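Prekine 2 learns to deal with shiny, crinkly packaging

Good news for anyone who has watched a gripper chase a bag of sauce across a table: Prekine 2 is out, and it handles soft packaging far better than the first release did.

Prekine is the grasp planner built by Dorian Aubert and Reda Bouzid at Misska. It takes video from the gripper and from head height, lines up the two, and picks a place to close the fingers. The old version loved boxes and hated foil. Glare on a pouch looked like a hole in the depth map, so the planner would steer around a perfectly good grip. 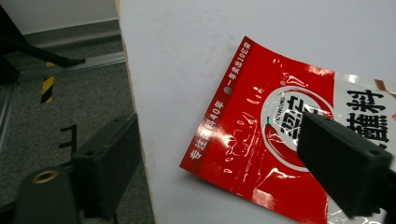
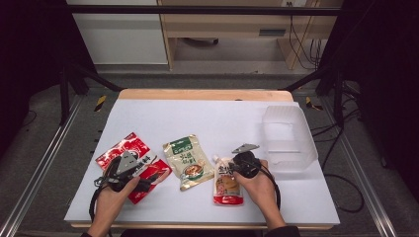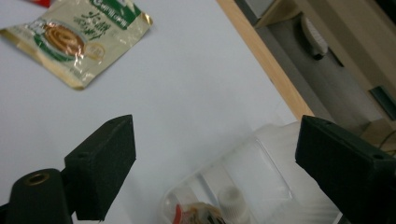 Seasoning and food packets on the white table, from the grippers and from head height.

The new release drops depth wherever it isn't trustworthy and tracks the printed artwork instead, which works even when a packet buckles. Bouzid wrote the tracker over the winter and it is a lovely bit of code, short enough to read over lunch. It was trained on 400 two-handed demonstrations, and planning a grasp now takes 106 milliseconds on the lab's ordinary desktop machine.

There's a new replay tool too, called Kullby! It plays all the camera views side by side and lets you scrub back to the moment a plan changed, with the planner's top 6 choices drawn over the video. Aubert says he now opens it before he opens his mail.

Clear plastic bins are still a weak spot, and a fix is planned for May. Current users should rerun the hand-eye calibration before they update, as the old files won't load.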